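# Check your grasp point before you trust the score

Ferkex prints a confidence number next to every grasp it proposes. I don't put much faith in it. A high score says the network has seen something like this before, and I have watched high scores sit squarely on a reflection. These steps are for anyone running the wrist camera setup from the Avberg repo.

1. Turn off auto-execute. The planner should stop at the pre-grasp pose and wait for a key.
2. Save the raw wrist image before any cropping or resizing.
3. Draw the mask outline and the grasp point on a copy. Keep the raw one.
4. Look at both, at full size.

Shiny wrap is where I'd start. Clear plastic over a curved yellow peel gives you bright white patches on a white table, and a color threshold will happily cut the fruit in two there. The soft shadow along the lower edge can pull the mask the other way.

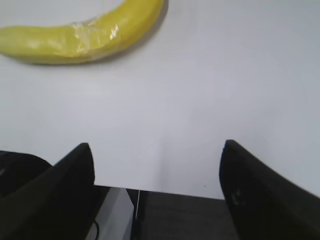
Can I just raise the score threshold until the bad grasps go away?

You'll lose good grasps along with them, and a confident wrong mask will still get through. Fix the mask first, then tune.

Next, run the same pose through the segmenter 4 times with small exposure changes:

```
mask_check --runs 4 --save-raw --no-exec
```

If the grasp point moves more than 9 pixels between runs, throw the grasp out. Bahman Moradi argued for 23 in the October notes. I think that's far too generous for a narrow object, but try it on your own data before believing either of us.

Also mask out the fingers. The default config claims to do it, but it assumes the stock fingertips. Open `gripper_mask.yaml` and redraw the polygons if yours differ.

Only then turn auto-execute back on, at low speed.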